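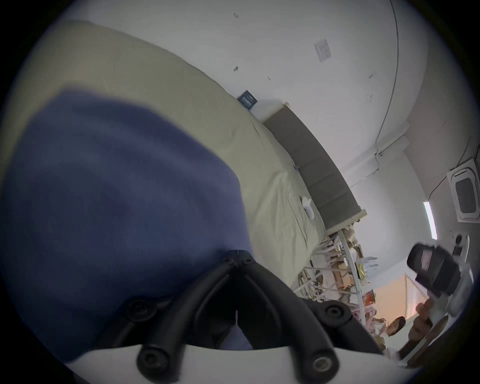
The bedroom: sage green sheet, grey panelled headboard, blue cloth.

Visit report: Wikamik household textiles open afternoon, April

Wikamik opens its training flat to outside visitors twice a year. I attended with Barrett Ferreira, who buys linen for the serviced apartments at Wukeo. The group numbered 18, split in two at the door. Our half began in the bedroom under Shona McAlister; the other began in the laundry with Yannick Hervieu.

The bed is dressed with a plain green sheet and no pattern. McAlister prefers a solid mid-tone for teaching. Creases show clearly on it, as they did on the lower part of the bed during our visit, where a group of wrinkles fanned out across the cloth. The upper part lay mostly smooth. Her explanation was uneven tension: the sheet had been pulled tight at the head and left to find its own level at the foot. The correction is to anchor opposite corners diagonally, then smooth from the centre outwards with the flat of the hand.

The headboard is upholstered in dark grey and divided into panels by thin seams. Ferreira asked about cleaning. The advice was a soft brush attachment along the seams first, then the panel faces, working downwards. Small items collect where the sheet meets the headboard – there was a tiny blue one lodged there when we looked – and the Wikamik checklist puts that gap ahead of any vacuuming.

Folding took up the rest of the session. The method is fold in half lengthwise, in half again, then in thirds, with the rounded edge facing the front of the shelf. Navy and indigo pieces are stored apart from pale ones until they have been through 11 washes. I thought this cautious. Hervieu later defended the figure in the laundry, where the test log is kept on a clipboard by the door.

The shelving there is by Wunderlich, rated at 250 kg per bay. Huguette Courtois gave a short talk on stacking heights: 8 folded sheets to a pile, fewer for flannel. The Zornar press was out of service, so the ironing demonstration was done by hand and overran.

Tea was served at four. Printed copies of the checklist are available from Quentin Maillard at the front desk. The next open afternoon will cover duvets and mattress protectors, and places are booked through the same desk.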